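The **Helent kitchen program** is a workplace automation scheme run by Baptiste, a contract catering firm, at its staff canteen and training kitchens in Lurngate and Drornside. It was set up to move the repetitive parts of kitchen work, mainly sorting utensils, laying out stations and clearing counters, from paid kitchen hands to machines. The program is best known for the gap between what was promised to staff and what had changed by the end of its first phase.

## Background

Baptiste took over the Lurngate canteen when it was serving around 1000 meals a day. Kitchen hands there worked split shifts, and turnover was high. The firm's operations manager, Bart Verstraete, argued that the hardest jobs to fill were also the dullest ones, and that machines should take them first. A notice to staff dated 7/4/20 said that "no cook will be replaced" and that hands would be "freed for better work." The notice did not say what the better work was, who would assign it, or whether it would be paid at a higher rate.

Union representative Malsha Marikar asked for those points in writing. According to the minutes of the site meeting, she was told that they would be covered in a later document. No such document appears in the program's published papers.

## Method

Helent does not rely on instructions written out by an engineer. Kitchen workers carry out ordinary tasks with a hand-held gripper, and the recordings are used to train a machine to make the same movements. The developers describe this as learning from skilled people. Critics have noted that it also means that the people whose tasks are being automated supply the material for it.

At Lurngate, 13 workers took part. The tasks were small: lifting a utensil out of a container, putting a lid on a pan, moving a bottle along a counter. Sessions were held in compact kitchens of the household type, which the developers said would give more variety than the canteen's long steel benches. Gilmar Godoy, a grill cook who did 7 weeks of sessions, questioned that choice in a staff newsletter. He wrote that a home kitchen has one cook, who knows where everything is, while a canteen at noon has people reaching across each other from every side.

## Effects on staff

The program's own review called the results "encouraging." It reported success on single tasks but gave no figures for a full shift, and it did not compare the time saved with the time spent on sessions, charging, cleaning and resets. The last of these became a job in itself. After each attempt somebody had to put the objects back, and at Lurngate that somebody was usually a kitchen hand.

Three changes to daily work are recorded:

- Sessions were scheduled in the quiet stretch after lunch, which had been used for breaks and for prep.
- Participants were paid their normal hourly rate, with no share in later use of the recordings.
- Two vacant posts at Drornside were left open "pending results" and have not been filled.

Apinya Suwannarat, who trained new participants, has given a more favorable account. She said that older staff with sore wrists liked the sessions because they were slow and could be done without lifting stockpots. She also said that the gripper taught her how much she does with her fingertips without thinking about it. Marikar has replied that lighter duties could have been offered without any machine at all.

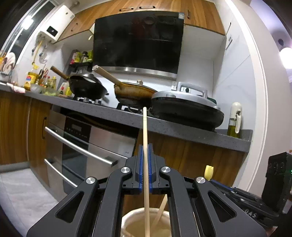

*A hand-held gripper with ridged blue finger pads holding a wooden chopstick upright over a round container in a compact kitchen.*

## Disputed claims

Baptiste's promotional material says that the program "understands the kitchen." Njål Eklund, who reviewed it for a trade journal, found little to support this. Picking up a chopstick is a fair test of grip, he wrote, but a cook picks one up for a reason, and the reason is the part that takes years to learn. He accepted that later versions might do more – his complaint was that staffing decisions had been made on the strength of versions that did not yet exist.

## Status

The second phase was due to begin in July at Drornside and has been put back. Verstraete attributes the delay to building work. The Lurngate canteen continues to sort its utensils by hand.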